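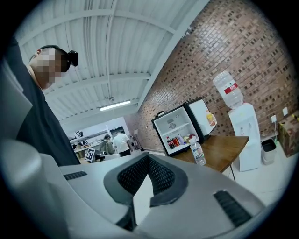 The drinks fridge and the brick wall, Imora workroom.

Home | Projects | Reports | Grants | Contact

Imora Workroom: Progress Report to the Suvon Fund
10 February 2020
Prepared by Nkechi Onyeka

This report covers work on the refreshment corner through the end of January. The grant was for $439. We have spent $400 and are holding the remainder for a second wire shelf if one is needed.

Drinks and storage

The mini fridge was bought in the first week and has been in use since. It has a black outside and a white inside, with a wire shelf across it. Taller bottles go on the bottom, where there is more headroom. We stock cola, other canned drinks and orange juice. The juice is kept in the door so that people who don't want soda can find it without moving anything.

Stock is checked once a week against a paper list. In January we went through 42 drinks. The list also showed that cans were being put back on their sides, where they roll when the door is opened. We have asked users to stand them upright. Compliance is mixed. 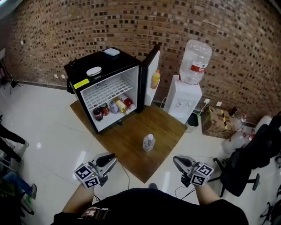
Water is available from the dispenser next to the fridge, which takes the large jugs. Khamphan delivers these and collects the empties. We used 7 jugs in January, one more than planned, and have changed the standing order to match. There is a small trash bin at the base of the dispenser. It fills quickly on busy days and is now emptied every evening.

The floor is glossy white tile and shows every spill. Users have been asked to wipe up right away. Bags and boxes are still being left on the floor along the brick wall, and this part of the tidying is behind schedule. A shelf quote from Brumix came in over budget, so we are looking at a smaller unit.

Next period

- Clear the floor along the wall
- Decide on the second wire shelf
- Get a revised quote from Brumix
- Post the stock list where users can see it

No additional funds are requested at this time.

Recent reports
Workroom Lighting: Final Report
Imora Tool Storage, First Period
Entry and Coat Rack Update

Contact Imora | Copyright 2020 Imora | Back to top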